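Ticket: Catalog export stops partway, product pictures missing from print sheets
Product: Vondberg Catalog, desktop version
Opened by: Pei-shan Tam, Jilgate Toys and Hobby
Status: Closed, with one item passed to development
Priority: Normal

Original report

We are putting together the February price list for our stores and the export to print sheets stops before it finishes. The catalog has 2,820 items. The progress bar moves normally, then sits at 63 percent and stays there. I left it overnight once and it was in the same place in the morning. There is no error message. If I press Cancel, the program closes the export window and leaves a partial file in the output folder.

The partial file opens fine. The text is all there up to the point where it stops, but on a number of pages the picture boxes are blank. The same items show their pictures correctly on screen when I open them one at a time.

I have restarted the computer, reinstalled the program and tried a different output folder. No change. We did the same export in the fall without trouble. Since then we moved our picture folder from the old office machine to the shared drive.

First reply from support

Thanks for the details. Please do the following and send back the results:

Open Tools, then Diagnostics, and save the log right after a failed export.
Export a single category with the option "Use preview pictures" turned on.
Export the same category again with that option turned off.
Tell us the full path of the shared picture folder.

Customer update

Log attached. I used the vehicles category for the test because it has several of the blank boxes.

With preview pictures on, the export finished and every box was filled, though the print quality is too low for us. With preview pictures off, it hung again, this time near the end of the category.

The path is long. The shared drive was set up by Huang, our IT contractor, and the pictures are sorted by supplier, then season, then product line, then item number. The Broseritz folders are the deepest ones.
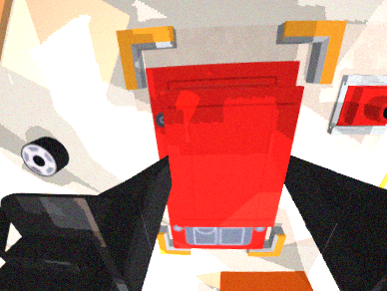 I also noticed that two of the blank items had been renamed when we moved the folder. The item numbers used to have a dash in them and now they have a space.

Second reply from support

The log shows two separate problems.

The first is the blank boxes. The on-screen view uses a stored preview, so it will still show a picture after the original file has been moved or renamed. The print export goes back to the original file. The log lists 54 items where the stored path still points to the old office machine. Those are your blank boxes.

The second is the hang. There are 6 items where the full path, including the file name, is longer than the export module can handle. It should skip them and write a warning. Instead it waits for a file it can't open. All of them are under Broseritz.

Steps to fix the first problem:

Close any open catalogs on other computers.
Go to Tools, Picture Links, Relink Folder.
Enter the old location in the top box and the new shared location in the bottom box.
Check "Match on item number" and uncheck "Match on exact file name." This will pick up the files where the dash was changed to a space.
Run it and save the catalog.

For the second problem, map the shared picture folder to its own drive letter and relink to that letter. This shortens the path enough for the files in your log. Every computer that runs exports needs the same letter.

Customer update

Huang mapped the folder as P: on all our machines. I ran Relink Folder and it fixed everything except one item, which I linked by hand. The file had the wrong item number, so that one was our mistake.

The full export finished in less than an hour with preview pictures off. I checked the vehicles category and the Broseritz pages first and all the boxes are filled. I have not gone through the rest page by page yet, but the log has no warnings in it.

One question. Do I need to rebuild the previews now, or will they update on their own?

Third reply from support

They update the next time each item is opened and saved. If you want to do all of them at once, use Tools, Rebuild Previews. It is slow over a network, so start it at the end of the day.

The hang on long paths has been passed to development. Until there is an update, keep the mapped drive in place. Moving the folder to a new location will mean running Relink Folder again.

Customer update

Rebuild ran overnight and was done by 7 a.m. You can close this.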